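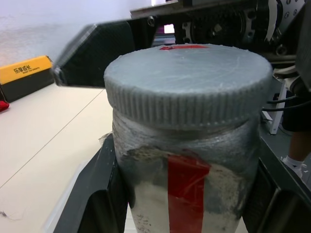 Photo: Ternavura

May, posted by Min-kyu Koo

Track & Field Talk: who's your women's athlete of the season?

minkyu_k: For me it's Ebony Prendergast and I can't stop grinning about it! Two titles, 100 and 200, and that start at Punard was the best I've seen from her.

lanefour_erhan: Great year, sure, but she ducked the Fludbridge meet. Yeo ran there into a headwind and still won by a mile.

minkyu_k: She had a tight hamstring – hardly ducking! And she beat Yeo both times they raced.

JDD101: Both by a lean, though. I'd go Yeo for the relay leg alone, I was yelling at my screen.

lanefour_erhan: Same here. What a leg!

sw_bang: Can I vote for a split award? Loved watching both of them, and I want a rematch over 200 so badly.

minkyu_k: No splits, pick one :)

Contact | © Ternavura Forums | Back to top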